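## 4. Fitting and adjusting the drawer

This section covers the Jirketti single-drawer cabinet in the oak finish. The carcass must be assembled and square before you start. If it is not, go back to section 3.

Work on a flat, level surface. Leave clear space in front of the cabinet for the full travel of the drawer.

**Parts and tools for this section**

- Drawer box, assembled (part 453)
- Drawer front panel (part 788)
- Slide rails, one left and one right, with screw pack 186
- Phillips screwdriver, No. 2
- Small spirit level
- Tape measure
- Two spring clamps with padded jaws
- Pencil

> **Caution:** Do not use a power driver on the rail screws. The pilot holes are shallow and the screws strip easily.

### 4.1 Separating the slide rails

Each rail is supplied as a joined pair. The outer member goes on the cabinet wall and the inner member goes on the drawer side.

1. Extend one rail fully.
2. Find the plastic release lever on the inner member. On the left rail the lever is pressed down. On the right rail it is lifted up.
3. Hold the lever and pull the inner member straight out.
4. Repeat for the second rail.
5. Lay the members in matched pairs. Left and right are stamped L and R near the front screw hole.

**Note:** The bearings are greased at the factory. Do not wipe them. If sawdust gets into the grease, remove it with a dry brush.

### 4.2 Mounting the outer members

1. Stand the cabinet upright with the front opening facing you.
2. Hold the left outer member against the inside wall, with its front end set back 3 mm from the front edge of the carcass.
3. Line up the front and rear screw holes with the pilot holes.
4. Drive the front screw until its head touches the metal, then the rear screw. Leave both a quarter turn loose.
5. Check the rail with the spirit level and tighten both screws.
6. Repeat on the right side.
7. Measure between the two rails at the front and again at the rear. The difference must not exceed 1 mm.

If the difference is greater than 1 mm, the carcass is out of square. Loosen the back panel screws, correct the diagonals as described in section 3.5, and measure again.

### 4.3 Mounting the inner members

1. Turn the drawer box on its side on a soft cloth.
2. Place the inner member along the lower edge of the drawer side, with the release lever toward the rear.
3. Fix it through the slotted holes only. The round holes stay empty until adjustment is finished.
4. Repeat on the other side.

### 4.4 Inserting the drawer

1. Pull the ball cages on both outer members forward to their stops.
2. Hold the drawer box level and feed both inner members into the outer members together.
3. Push evenly with both hands. A click is heard on each side when the levers engage.
4. Open and close the drawer three times over its full travel. The first closing may feel stiff.

> **Caution:** Do not force the drawer. If it stops before it is fully closed, take it out and check that both ball cages are at the front.

### 4.5 Attaching the front panel

1. Run the tip of the pencil around the inside of the two holes in the front of the drawer box to confirm that they are clear.
2. Clamp the front panel to the box with the wood grain in the direction marked on the back of the panel.
3. Drive the two panel screws from inside the drawer. Stop when the panel is held but can still be moved by hand.
4. Remove the clamps.
5. Close the drawer and center the panel in the opening.
6. Open the drawer partway, holding the top edge of the panel so that it does not shift.

The box is a paler wood than the cabinet and the front panel. With the drawer partly open, the black slide rail is exposed along the lower edge of the drawer side.
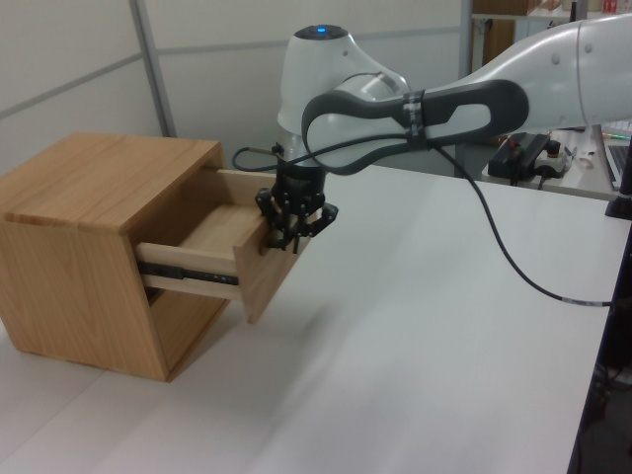 ### 4.6 Final adjustment

1. Check the gap between the panel and the carcass on all sides. Move the panel until the gap is even.
2. If the panel leans to one side, loosen the rail screws in the slotted holes on the lower side, raise that side of the box, and retighten.
3. If the panel leans forward at the top, check that both panel screws are seated and that no splinter is trapped behind it.
4. Tighten the panel screws fully.
5. Take out the drawer, fit the remaining screws in the round holes, and put the drawer back.
6. Check the gap again with the drawer closed.

**Load:** Do not exceed 30 lb, spread evenly over the drawer bottom. Do not lean on an open drawer.

### 4.7 Faults

| Fault | Likely cause | Action |
|---|---|---|
| Drawer rubs on one side | Rails not parallel | Repeat 4.2, step 7 |
| Drawer rolls open | Cabinet not level | Level the cabinet |
| Grinding noise | Dust in bearings | Brush out dry |
| Panel moves when pulled | Panel screws loose | Tighten from inside |

For replacement rails, quote the part number and the side (L or R).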